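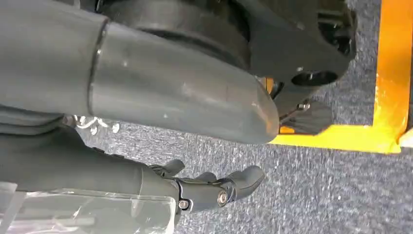

Noelia Lozano has run the front office at Suswood for 8 years, and she still packs the starter boxes herself. Each new hire gets one. "It used to be a folder and a handshake," she says. "People lost the folder."

The company moved into its present rooms in March, when the Vencombe lease ended, and took on 19 people soon after. Lozano did the boxes at whichever desk was free.
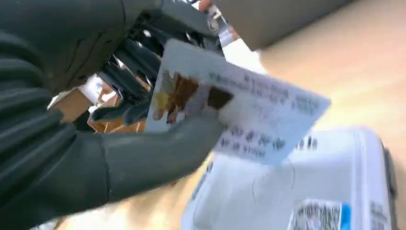
Cards are the part she worries over. Tineke Bosman, who handles building access, wants every one checked before it goes out, and the two of them have argued over the layout more than once. The photo sits on the left with the rows of text beside it, and Bosman would like the text bigger. "You should be able to read it at the door without asking someone to stop," Bosman says. Lozano thinks it is fine. They ordered 200 blanks from Verschueren in the old layout - so it stays for now.
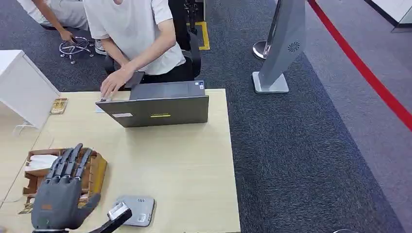 The boxes themselves are plain cardboard. Lozano tried printed ones from Tanix and went back. She folds the flaps in and leaves the tape off, and she won't send one out without tissue. "It stops things sliding," she says.

Bosman would drop the tissue. She has 2 bags of it under her own desk, saved from earlier boxes, and has asked Lozano to use that up before buying more. Lozano says she will get to it after the next group starts.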